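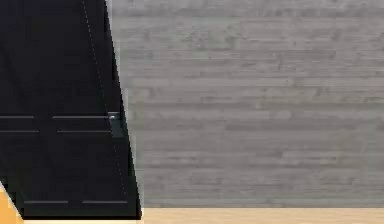
**Sim demos for cabinet fronts: how many before you retrain?**

**kelpbucket**
We're collecting demos in simulation for the Numano kitchen set. 3,816 so far, all teleop. The policy does fine on light fronts and misses the handle on black ones. Keep collecting or retrain now?

**tworail**
Retrain at 3,000. We did that on Koston and the extra ones didn't move the score.

**kelpbucket**
How many of yours had dark fronts?

**tworail**
About 30. It wasn't a focus.

**mossgate**
Then I wouldn't go by that. With a matte black panel at a steep angle, the wrist view has very little to work with. Vary the lights and the start pose and record more of those.

**tworail**
Or swap the textures on the demos you have and re-render. Way cheaper.

**mossgate**
Re-rendering keeps the same hand paths. If the operator always came in from the left, you still only have that.

**kelpbucket**
Ours mostly do come in from the left. I'll try 10 new start poses on the Vellier cabinet first, then re-render. Will post numbers in April.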